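Progress report to the fund office, second period
Project: Household and shop-floor chores by machine
Prepared by the project lead, Pivby
May 11, 2018

Dear colleagues of the Karnar fund,

Please find our report for the second period of the project. The first report was sent to you in March, and I will not repeat the parts of it that have not changed. The partners are the same: Pivby leads the work and keeps the records, Grajales prepares the control software, and Nemateck lends us its packing floor and gives advice on what its workers do in a normal shift.

In your comments to the first report you asked us for two things. The first was to be more direct about what works and what does not work. The second was to use fewer technical words, so that the report can be read also by the members of your office who are not engineers. I have tried to do both.

1. The question of the project

We were given money to answer whether a machine with two arms can already do simple chores at home and on a small shop floor, at a quality that a normal person would accept. A chore is for us a task that a person does without training, for example putting things into a bag, folding a towel, wiping a table or placing goods on a shelf. We do not study heavy work or very exact work. Other groups do this better than us.

My short answer at this date is that the machine can do a part of these chores when the objects are hard and are placed well, and that it still fails often when the objects are soft, thin or clear. The rest of this report explains this in more detail.

2. Work done in this period

The largest part of our time went into collecting demonstrations. A demonstration is one complete performance of a chore by a person, recorded so that the software can learn from it. At the end of the first period we had too few of them, and they were too similar to each other. Now we have 2,426 accepted demonstrations in the collection. Those which we rejected are not in this number. We reject a demonstration when the chore was not finished, when the hand positions were lost in the recording, or when the person stopped in the middle to think.

The demonstrations cover 34 chores. In the plan we wrote a smaller list, but Nemateck asked us to include several packing tasks from its own floor, and we agreed. It did not raise the cost very much, as the tables and the hand tools were already there. The list of chores was sent to you separately and I ask you to use the version with the corrected names.

We also changed the order of the work. Before, one person did the same chore for a whole morning. The movements became very fast and very equal, and the software learned only this one way. Now the chores are mixed, and the objects are put in a new place before each start. The people find it less boring, and they make more small mistakes which they then correct. These corrections are useful for us. A machine which has seen only perfect work does not know what to do after its first error.

3. Thin and clear materials

Plastic bags and film take more of our attention than I expected when I wrote the plan. They are present in almost every chore of the shop floor and in many chores at home. For a person a bag is so easy that we do not notice it. For the software it has no fixed form. It is different every time, the light goes through it, and the printed parts are often the only thing that the camera can find with certainty.

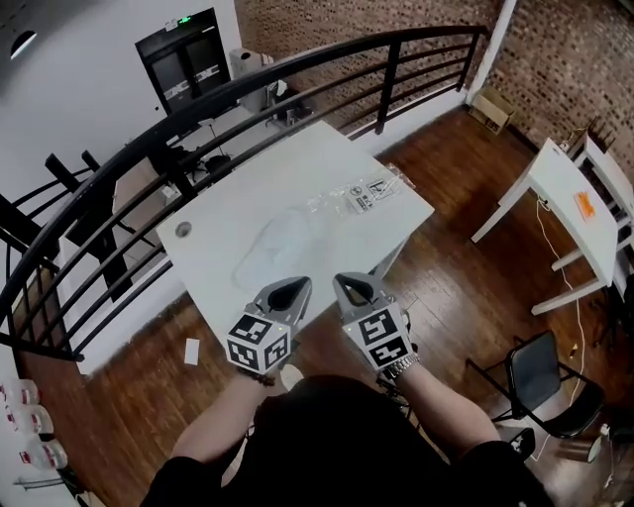
Can a machine open and fill a thin plastic bag as well as a person?

At this time it cannot do it as well or as fast. It can pick up a bag in most attempts if some printed part is turned to the camera, but it fails in many cases to separate the two sides of the opening, and without this the bag can not be filled.

This question came from your office, and it is a good one to ask, because on the floor of Nemateck the bag is the point where all the other steps wait. If the bag is not open, it does not help that the machine can lift the goods correctly. We have therefore divided the chore into smaller steps and we measure each of them alone: find the bag, take it, open it, hold it open, put the object inside, let go. The first two steps have improved during this period. Opening is the weak step. Holding the bag open with one hand while the other hand brings the object is better than I feared, provided that the opening was done well.

There is a difference between the two ways of working that I should mention. When a person does the chore with the hand-held grippers, the result is good after a short practice. So the shape of the fingers is not the main problem. A person with the same fingers can do it. The difficulty is in seeing the edge of the plastic and in feeling how much force is enough, and the second of these is not recorded in our demonstrations at all. We record where the gripper is and how much it is open. We do not record what the person feels.

4. Results for the other chores

Placing boxes and bottles on a shelf is the most reliable group. The machine makes few errors there and the errors are small, mostly a product which stands turned to the wrong side. Nemateck says that it would accept this quality for its back shelves but not for the shelves which customers see.

Wiping a table works on a free surface. When there are objects on the table, the machine goes around them with too much distance and leaves a part of the surface untouched. We think this will improve with more demonstrations, and we have already begun to collect them.

Folding small towels is acceptable when the towel lies flat at the start. From a pile it is not acceptable. The machine takes two layers together, or it takes the towel in the middle and then does not find a corner. Clothes with sleeves we have stopped for the present, and I propose to leave them out of the final evaluation. I would like to have your agreement to this in writing.

Sorting of mixed small items gave us a surprise. It was weak in the first period and it is now among the better chores. Nothing was changed in the software for it. I believe the new mixed order of the demonstrations is the reason, but we have not tested this separately and I do not want to claim it.

Speed is still low in all groups. Even where the result is right, the machine needs much more time than a person. For a home this may be less important, as the work could be done while the family is out. For a shop floor it is a serious limit, and Nemateck has told us clearly that it would not buy such a machine today.

5. Problems and delays

Two problems should be reported.

The first is the loss of hand positions in the recordings. When the person turns the wrist strongly, the software of Grajales sometimes loses one hand and finds it again in a wrong place. This was the most frequent reason for rejecting a demonstration. Grajales delivered a correction, and the number of rejected recordings went down after it, but the problem is not fully gone. We have asked the people who demonstrate to avoid the strongest turns. I am not completely happy with this solution, because it makes the movements a little less natural.

The second is a delay of 3 weeks in the test at Nemateck. The packing floor was needed for their own orders and we could not enter during working hours. We used the time to check the older recordings, so it was not lost, but the test itself is late. The new dates are agreed with the floor manager.

6. Use of the budget

Spending is inside the plan. We used less than planned for travel and more for materials. The reason for the second is simple: bags, film and paper are damaged after some uses and then do not behave like new ones, so we must replace them often. I ask for your permission to move the rest of the travel money to materials. The total does not change. No new equipment was bought in this period, and the reserve was not touched.

7. Plan for the next period

We will do the following work until the next report:

Collect more demonstrations of opening bags, with different thickness and different print, and with the bag both flat and crumpled at the start.

Repeat the tests of wiping with objects on the table.

Carry out the delayed test on the packing floor, with the same chores done by the machine and by the workers, so that the comparison is fair.

Try a simple sensor for force in one gripper. Grajales has offered to lend it to us without cost. If the recordings become better, we will propose it for both hands. If they do not, we will report this also.

We will not add new chores to the list. The present list is long enough, and I prefer to arrive at the final evaluation with fewer weak places.

8. Decisions we need from you

We need your answer on 3 points: leaving out clothes with sleeves, moving the travel money to materials, and the form of the final evaluation. On the last point, my proposal is that the chores are judged by persons from outside the project, who see only the finished work and do not know if a machine or a worker did it. It would cost us some more days of preparation – I think they are well spent. A draft of the judging sheet is ready and can be sent when you want to see it.

The detailed tables for each chore are kept at Pivby and are open to you at any time. Please send your comments to the usual project address.

With kind regards,

The project lead
Pivby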